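Household Chores Project: Progress Report to the Vonholm Fund
Prepared by Safta Jitaru, Prundbridge
June 20, 2020 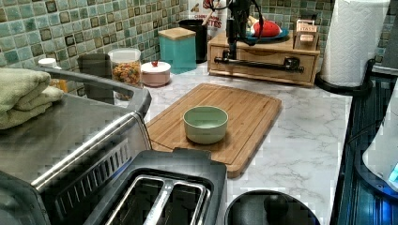 1. What we promised for this period

In January we told the Fund that we would answer one simple question before the summer: which kitchen chores can a single robot arm finish alone, in a kitchen where people already keep their own things? We did not want a special kitchen with bare walls. The counter we use has jars, a toaster, a cutting board and paper towels on it, and the arm has to work among them.

The plan named four chores: moving a small bowl, wiping the counter, putting a canister back to its place in the row, and folding a towel. Two of them are now at a level which I would show to a visitor. One is partly ready. The towel is not ready, and I explain this below.

2. Moving the bowl

This is our best result. We made 640 trials in total since January, and the larger part of them was with bowls. The arm takes a small bowl by the rim and sets it down on a cutting board or on the counter. It succeeds well also when the board is turned at an angle, which was a weak point in our first report.

Most of the failures that remain come from the rim. With a thick rim the fingers close well. With a thin rim they sometimes slide and the bowl tips over. We tried softer finger pads from Sutcliffe and they helped, but they wear out fast and must be changed every 3 days. I have put the cost of the pads in the budget table as a separate line, so that the Fund can see it.

3. Wiping the counter

Wiping an open part of the counter works. The arm follows straight lines and covers the area with few gaps. The difficulty begins close to objects. A person lifts the toaster with one hand and wipes under it with the other. Our arm has no second hand, so it wipes up to the toaster and stops there. Crumbs stay behind.

The pattern of the countertop also gave us more work than we planned. Gray veins on a white surface look to the software very similar to a dirty streak, and in the first weeks the arm was cleaning the same vein again and again. After new training this happens less, but it still happens in the evening when the light is low.

4. Canisters

Partly ready. Tall canisters are easy to take. Short ones with a knob on the lid are a problem, as the arm prefers to take the knob and then the lid comes off alone. We teach it now to hold the body. Clear glass is also hard, because the depth sensor sees through it. For this reason I ask to move the end date of this chore to the next period.

5. Towel

I must report little progress. The arm can pick up a folded towel and carry it. When the towel opens during the carrying, the arm cannot fold it again. The group at Troltgate has the same trouble and they use two arms. I would like to discuss with the Fund if we should continue with one arm or remove this chore from the plan.

6. Time compared with a person

Our reviewer asked for this. A person clears and wipes the counter faster than the arm in every test we made. The arm also needs somebody in the next room, mostly for dropped lids. So my answer for today is that the machine can do parts of the chore, and it does not yet save time for the household.

7. Money and next steps

Spending is inside the plan, except for the finger pads. We ask for no additional money in this period. Before the next report we will repeat the bowl trials in a second kitchen with a dark counter, finish the work on short canisters, and test a different depth sensor for glass. The trial records are in the shared folder, and the budget table is attached to this report.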